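件名: Re: [workshop-ml] 双腕の畳み、その後どうですか
日付: 2024年3月13日

みなさん、こんばんは。返事が遅くなってすみません! 印刷の失敗したリンクを3回目に刷り直していたら、メールのことをすっかり忘れていました。

> 12月に工房で見せてもらった双腕、Tシャツ畳みに挑戦すると
> 聞きましたが、その後どうですか。うちでも同じようなものを
> 組みはじめたところで、気になっています。
>
> 聞きたいのは次のあたりです。
> ・手首のカメラは左右両方に要りますか
> ・アームの台座はどう固定していますか
> ・データはどのくらい録りましたか
>
> あと、コードネームは結局 Kudo のままですか(笑)

はい、Kudo のままです(笑)。一時期 Reresine に改名しようという話もあったんですが、設定ファイルの中にもう kudo_left とか kudo_right とかが散らばっていて、全部直す気力がありませんでした。フォルダ名だけ Reresine になっている場所があって、そのせいで先週1時間つぶしました。これから組む人は、名前は最初に決めておいたほうがいいですよ、ほんとに。

で、順番にいきますね。

カメラですが、うちは左右両方の手首に付けています。最初は片方だけでやっていたんです。右で袖をつまんで折るだけなら片方でもまあまあ動くんですけど、左の指が布のどこにいるのかさっぱり分からなくて、裾をつまむところで空振りばかり。両方に付けてからだいぶましになりました。ただしケーブルは長めに! 手首をひねったときに突っ張って、コネクタを一つだめにしました。輪を作って余裕を持たせて、そのまま台の外に逃がすのが今のところ一番楽です。USBのハブは電源付きでないと片方の映像がときどき止まります。

台座のほうは、Drumance の工房の白い長テーブルをそのまま使っています。前は自宅の机でやっていて、腕を伸ばすたびに机ごと揺れていたので、場所を移しただけで動きが落ち着きました。クランプは毎回締め直しです。位置がずれると前に録ったデータと合わなくなるので、印をつけておくことを強くおすすめします。私は一度、印をつけずに片づけてしまって、録り直しになりました……。

データは今のところ3,374本です。数字だけ見ると多そうですけど、途中で布を落としたのとか、私が操作中にくしゃみをしたのとかも入っているので、ちゃんと使える本数はもっと減ります。まだ選り分けが終わっていません。1回の作業で録るのは21本までと決めました。それ以上やると集中が切れて、折り目がどんどん雑になるんです。雑なお手本を見せると、ちゃんと雑に真似してくれます。

畳み方は、右の袖と肩を内側に折って、次に左、最後に裾を上げるという順番です。つまずいているのは2手目。右側を折った段階で形が左右非対称になるので、左の袖をつかむ位置が毎回ちょっとずつ変わってしまうんですよね。シャツは薄手より少し張りのある綿のほうが素直で、薄いやつは指先からするっと逃げます。

ちょうど2手目の手前のところを貼っておきます。 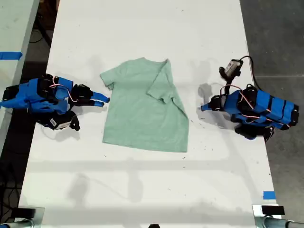 右の袖と肩を折ったところ。左の指は袖の手前です。

指先は角を丸くしてあります。角ばった形のときは布に引っかかって、離すときに折り目まで持っていかれました。丸くしたら今度は少し滑るので、内側に何か貼ろうかと考え中です。手袋のゴムを切って貼るのが安上がりかなと思っているんですが、試した人はいませんか? シリコンのシートだと布にくっつきすぎないか心配で。

リンクの印刷は青のフィラメントで統一しました。性能には全然関係なくて、Luststead の棚に青だけ余っていたからです。充填率を変えたものが混ざっているので、見た目は同じでも重さが違っていて、左右で微妙に動きの癖が違います。これも最初にそろえておけばよかった。

それからサーボの発熱ですが、続けて動かすと肘がけっこう熱くなります。14分動かしたら休ませる、というのを今は守っています。もっと長く回せている人がいたら、冷やし方を教えてください。小さいファンを付けると配線が邪魔になりそうで、まだ手を出していません。

次は左の袖をつかむところだけを集中して録ってみるつもりです。設定ファイルが欲しい方は返信をください、名前の混乱したままのやつでよければ送ります。

それでは!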